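交税时填错了所属期，系统同时显示欠税和多缴，应该怎么办？

Nipon Boonyarit 发表于小微经营与税务版

大家好。中文不是我的母语，如果有的地方写得不清楚，请告诉我，我会补充。

我是个体经营者，在 Ostunska 登记，按季度预缴所得税。我的工作是修理和出售二手台式电脑，没有雇员，账目也是自己做。上个季度应该预缴 382 元，我在截止日以前已经从银行转账，银行的回单我也保存了。可是在转账的附言里面，我把所属期写成了前一个季度。那个季度的税我早就交完了。

现在我登录 Filesis，看到两件互相矛盾的事情：前一个季度显示“多缴 382”，上个季度显示“未缴 382”，下面还有一行滞纳和罚款，一共 170。我觉得很不公平，钱明明已经在他们的账户里。

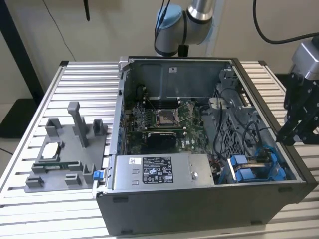 我给服务热线打了电话，等了很久。第一位工作人员说系统会自动抵扣，叫我不用做什么。第二天早上我又打一次，另外一位说一定要我自己提交申请，否则罚款每天都会增加。两个人的说法不一样，所以我不知道应该相信谁。

我想请教的是下面这些：
一、多缴的钱可不可以直接转到上个季度，还是必须先申请退税，然后再重新缴一次？
二、那 170 能不能取消？
三、在等待处理的时候，我要不要先再交一次 382，免得罚款增加？这个月我的现金比较紧张，如果可以不交，我希望不交。

另外，我用 Furnance 记账，软件里面这笔付款的日期和所属期都是对的，只有银行附言是错的。不知道软件的记录有没有用处。

谢谢各位的耐心。

Bayu Pasaribu 回答

你等着就行了，系统过一段时间自己会对上。我去年也有一次多缴，后来它自己就没有了。罚款也别理。

Darlene Hiebert 回答

楼上的情况和楼主的不同，请不要照着做。多缴的余额自动抵扣，一般是抵以后的税款。楼主的问题是付款被记到了一个已经结清的期间，而真正应该收到钱的期间是空的，系统没有根据去猜你的意思。所以第二位工作人员的话比较可靠。

我在 Rojanasak 事务所做过几年代理记账，这类错误每个季度都会遇到。按照我的经验，你需要的文件叫“缴款信息更正申请”，不是“退税申请”。这两个在 Filesis 的菜单里排在一起，很容易点错。如果点成退税，钱会退回你的银行账户，原来的付款日期就失去了，那时候滞纳就变成真的滞纳，再解释会非常困难。

申请的时候，请准备：
银行回单，要有付款日期和流水号的那一种，手机上的截图有时候不被接受；
上个季度的申报表，上面的应缴金额和回单的金额要一致；
一段简短的说明，写清楚原来填的是哪个所属期，应该填哪个所属期。

说明请写得平淡一点，两三句话足够。不要写“不公平”，也不要写热线的人怎么说，办事的人只看日期和金额。
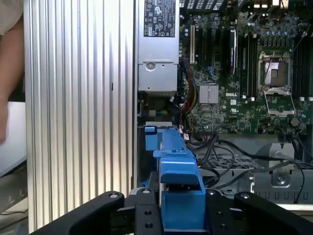
戴尔台式工作站的机箱内部，中间有一个亮蓝色的塑料支架

关于罚款：更正如果被批准，付款日期应该以银行实际扣款那一天为准。你是在截止日以前付的，滞纳的基础就没有了，那 170 会重新计算。不过我见过有的分局更正了税款，却忘记了罚款那一行，要另外再写一封信。所以批准以后，请你再登录看一次，两行都要看。

关于要不要先再交一次：我个人的意见是先不交，但是更正申请要马上提交，并且保存受理编号。如果你很担心，也可以去窗口问一下，在处理期间这笔欠款会不会影响你开完税证明。假如你最近要参加投标或者申请贷款，这一点比较重要。

Furnance 的记录可以作为附件，但是它的作用很小，因为里面的日期是你自己输入的。银行回单才是主要的证据。

Jaruwan Jaidee 回答

同意 Darlene 的回答，我补充一个小地方。我去年 12 月做过同样的更正，从提交到批准用了 6 个工作日，我听说年末会慢一些，你的也许会快。

我们分局的窗口告诉我，金额在 500 以下的更正可以全部在网上办理，超过的要带原件去窗口。我不确定 Ostunska 是不是同样的规定，你最好提交以前问一下，省得白等。

还有，银行附言里的所属期，我现在是先在记事本里写好一个模板，每个季度只改一个数字，然后复制过去。以前我每次都用手输入，错过两次，一次是年份，一次是季度。

Nipon Boonyarit 补充

非常感谢 Darlene 和 Jaruwan。我差一点就点了退税申请，因为它的名字看起来比较像我要的东西。今天下午我已经提交了更正申请，附上了银行回单和申报表，说明只写了三句话。受理编号收到了，也打印了一份放在文件夹里。

我也问了窗口，他们说像我这样的金额不需要去现场。关于完税证明，他们说处理期间开不出来，我目前没有贷款的计划，所以没有关系。

罚款那一行现在还在。如果更正以后它没有变化，我会按照 Darlene 说的另外写信，然后回到这里告诉大家结果。

Ruairi Gunn 回答

请问楼主，更正申请里“原因代码”那一栏你选的是哪一个？我的情况几乎一样，只是我错的是税种，不是所属期，下拉菜单里没有找到合适的选项。

Darlene Hiebert 回复 Ruairi Gunn

税种错误请选“其他”，在说明里写明原税种和正确的税种。税种之间的更正审核会比较严格，最好把两个税种的申报表都附上。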